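21 Nov 2023 – cloths, tray, bedding corner

Natalie D. wants the pale yellow cloths kept as our standard wipe. I'm not sold. The supplier sheet from Skomance says they hold their shape after 65 washes. Ours have been through 11 and I can't get two of them to fold to the same size. Maybe that's our dryer. Kelly thinks it is, but she hasn't checked the setting either.

Tried the fold-in-thirds method on the tray again. Fine on paper. The cloth springs open as soon as you let go of it, and I don't believe a tighter crease will fix that. Bunching it and dropping it in the bin took less time on all 3 tries. Milagros says bunched cloths wear out faster – she may be right, I'd like to see one that did.

Window end: white sheet still in a heap with the tan pillow on it. Braulio calls that "airing." Leave it for now, but somebody should decide whether bedding belongs there at all.

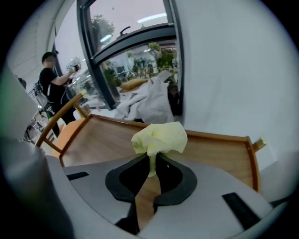
Yellow cloth, bunched. Tray and bedding behind, by the window.

The mesh weave is supposed to help with drying. No numbers on that from anyone. Next: weigh one before and after a rinse, same scale as in August, and ask Lockwood what they pay for plain cotton.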